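Speaker notes — "One Tray by the Door"
Short talk, 10 minutes plus questions
November 9, 2021

Opening (don't rush this, let people sit down)

Hi everybody, I'm Kobina Akolgo, and I get to talk about my favorite thing in the whole house, the drop spot! Ask for hands: who lost their keys or their phone this week? Wait for the laugh. Then tell the story of the morning I was 45 minutes late to meet Ghislain because my phone was under a bag of onions.

The main idea

A drop spot is a table, a shelf, a corner of a desk, anything flat you walk past every day. Put one shallow tray on it. Small flat things go in the tray: phone case, bus card, sunglasses, the good pen. That's the whole method, and I love it so much.

Say the part about shallow twice. A deep box turns into a junk drawer in a week (mine did, and I found a September receipt at the bottom that I'd been hunting for). With low sides you see everything you own in one look, and you can grab it with your coat half on.
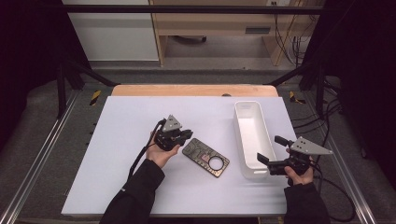

Phone cases deserve their own minute. People take a case off to clean the phone, or swap it for another one, and the spare wanders off to the couch. A dark case on a dark couch is gone! A plain white tray helps a lot here — anything dark or patterned jumps right out at you. Rounded corners are nice too, they wipe clean with a cloth and crumbs don't get stuck.

Which way to turn the tray: long side pointing away from you if the table is narrow, long side facing you if you have the room. Try both for a few days. Algirdas and I disagree on this and we're still friends.

Activity (6 minutes, Tín has the timer)

Everybody empties pockets and bags onto the table in front of them. Sort into "I touch this every day" and "why do I have this." Only the first pile goes in the tray. Walk between the tables and chat, don't stand at the front. If somebody has five dead lip balms, ask nicely if you can show the room.

If there's time

Kids' version: lower table, same tray, let them pick the spot.
Shared apartments: one tray each, and no borrowing from somebody else's.
Cables — leave these for questions or we'll be here all night.

Close

Ask each table to name the spot they'll use at home. Thank Justinas for the room. Chairs back against the wall before we go, please!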